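Review of the Vallent Asa countertop arm: can it do the chores yet?

I should say first that English is my third language, so please forgive when a sentence comes out a little stiff. I have now had the Vallent Asa arm in my kitchen for the whole of July and a part of the next month. My sister-in-law, Olga Durán, asked me one question before I started: "Will it set the table for my children or not?" I will try to keep her question in mind, since most people who look at this machine have the same one.

What you get

The Asa comes in two boxes. One is the arm with its base and gripper, the other is the controller, the cables and a printed manual of 900 pages, of which I have read perhaps a third. The manual is correct but it is written for a person who already knows everything. The quick start guide is much better and I recommend it.

I paid 1,163 dollars, with the long cable included. The Priker arm, which I reviewed last year, was cheaper, but it had no camera at the wrist and it could only repeat the movements that I had recorded. The Asa looks at the things and decides where to reach. This is a big difference, and it is the reason I wanted to try it with real household work.

Setting up took me one long evening. The screws are good quality. The base clamp is strong, but it needs a counter edge that is thick and straight, and my neighbor Gordon Fraser, who has an old wooden worktop with a round edge, could not attach it at all. Please measure before you order.

The chores I tried

I chose work that a child of six could do. Put a plate on a tray. Put a spoon in the plate. Take them away again. Wipe a spot on the counter. Move light cups from the drying rack to the shelf. Pick up a folded napkin.

The tray and plate task is the one I repeated the most. I used light dishes for small children, which do not break, and I advise you to do the same for the first weeks. The plate is the hard part. It is wide and low, and the gripper must take it by the rim, so the arm has to come down at the right angle and then not tilt. On good days it was very nice to look at. On other days it pushed the plate across the tray with one finger and then stopped, and the controller showed me the message "target reached", with which I did not agree.

The spoon is easier when it lies flat on the tray. When it leans inside the plate, the arm often chooses the wrong height. I wrote to Vallent about this and a very polite person, Diane Boychuk, answered that the next software will improve the depth estimate for small objects. I have the next software now. It is better with spoons and the same with plates.
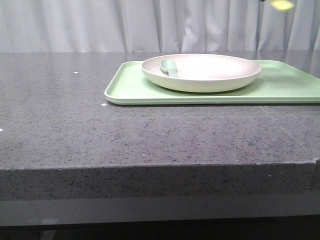
The green tray, with dishes on it, on the speckled counter.

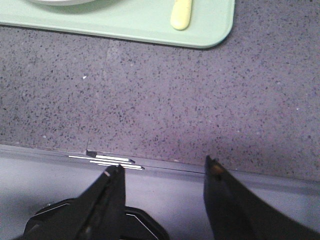

How long does the arm need to set one place at the table?

With one tray, one plate and one spoon it needs 6 minutes when everything goes well, and an adult does the same work in a few seconds. If the arm loses the plate it starts the search again from the beginning, so a bad attempt can take double the time.

Other chores

Wiping was a surprise for me. I expected it to be simple, because the arm only has to hold a cloth and move left and right. But it does not feel how hard it presses. Either the cloth floats over the crumb, or the motor complains. I finished the wiping by hand every time.

The cups were good. A cup has a shape which the gripper likes, and I would trust the arm with plastic cups while I am in the same room. Glass I did not try, and I will not try it.

The napkin was a failure. Soft things change their form when you touch them, and the Asa then does not know anymore what it is looking at. My friend Nicanor Garrido works in a small shop which packs parts for Fortin, and he told me that they have the same trouble there with plastic bags. They have a much more expensive arm - and a person still stands next to it for the bags. For boxes, which are always the same size and always in the same place, he is very content with it.

I think this explains the present situation quite well. In the shop, the floor and the tables can be arranged for the machine. In my kitchen the machine must accept the kitchen, with a curtain that moves when the window is open and a different light in the morning and in the evening. I got better results with the curtain closed and the lamp on.

Noise, safety, cleaning

The noise is like an electric toothbrush. My cat left the room for the first 2 days and then lost interest. The arm stops when you hold it, and I tested this with my own hand many times. The finger pads can be taken off and washed, but the joints have small gaps where flour goes in, so keep it away from baking.

Should you buy it?

If you want to learn how such a machine works, yes, with pleasure. I had many good evenings with it. If you want help with the dishes, please wait. Olga came to see it with the children and they cheered loudly when the spoon went in the plate. Then she set the rest of the table by herself.

I give it three stars of five. I will keep the Asa through the winter and write again when the wiping works.

Posted Sep 12, 2018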